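**Colle à bois Nindik, flacon de 1000 g** -- achetée chez Landry, à Ernine

J'utilise cette colle depuis décembre pour des chaises et un petit banc. Elle sort bien du flacon, un peu épaisse, et on a 5 minutes pour placer les pièces. Pour moi c'est suffisant, mais un débutant trouvera cela court.

La tenue est bonne. Une chaise recollée en hiver ne bouge toujours pas. Le bouchon, par contre, se bloque vite -- il faut l'essuyer à chaque fois. Le prix de 19 euros me paraît correct, j'avais payé plus pour la Nislow.

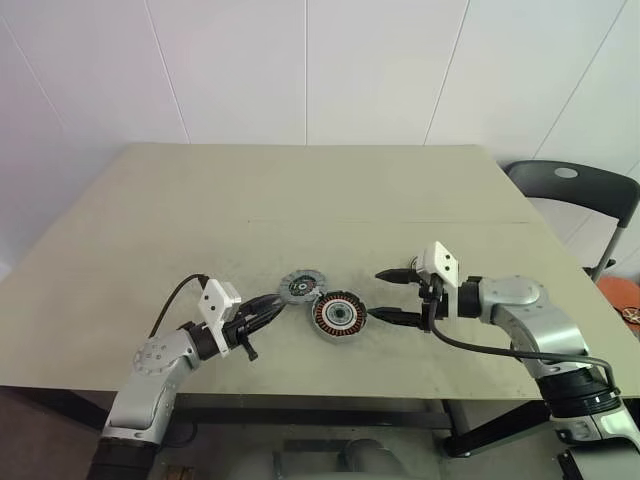

Peut-on peindre sur les traces de colle ? Il vaut mieux les poncer avant, la peinture accroche mal dessus.

Je rachèterai le même flacon.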